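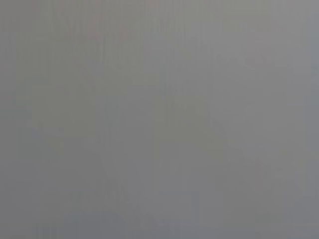
According to Anel Maluleke, the wrist camera on a picking cell should be checked before every shift and its lens treated as a wearing part, whatever the supplier's manual says about sealed optics. We adopted that position after the first month of running at Ultville, and the routine set out in this section follows from it.

4.2 Care of the wrist camera

The cell consists of a single arm on a fixed pedestal, a Tramell parallel gripper and a small camera bolted to the gripper body. The camera bracket was machined at Beaudoin to hold the lens at a fixed offset from the fingers. Two screws fix the bracket and a third clamps the cable. All three are marked with a paint line across the head so that movement can be seen without a tool.

Before each shift the operator moves the arm to a parked pose facing the calibration board and opens the live view. The board must be legible to its outer squares. The operator then wipes the front glass with a lint-free cloth and isopropyl alcohol, looks at the view a second time and initials the log. Compressed air is not used on the camera, as it drove dust under the front ring on our first unit.

Figure 2 gives a view from the wrist camera that fails this check on every count. The field is grey and heavily blurred, no edge can be located in it, and neither the gripper nor any work surface can be made out. Slight colour remains, with a pinkish tint near the top and a cooler, bluish cast along the bottom, and there are soft vertical streaks in the upper half. A view of this kind does not identify its own cause. A surface pressed close to the lens and a focus setting well away from the working distance are both consistent with it, and we ask operators to log the symptom only.

The fault procedure is therefore the same in all such cases. The arm is stopped and locked out, and the space in front of the lens is inspected by eye. If it is clear, the glass is cleaned and the focus ring compared with its scribed mark. If the view is still unusable, the camera is exchanged as a unit – bracket included – for one of the spares kept in the Kender cabinet beside the controller.

An exchange takes 11 minutes, most of it spent rerouting the cable through the wrist. The hand-eye calibration is repeated afterwards and 100 trial picks are run at reduced speed before the cell goes back into service. The cable clamp is retightened after a further 400 cycles.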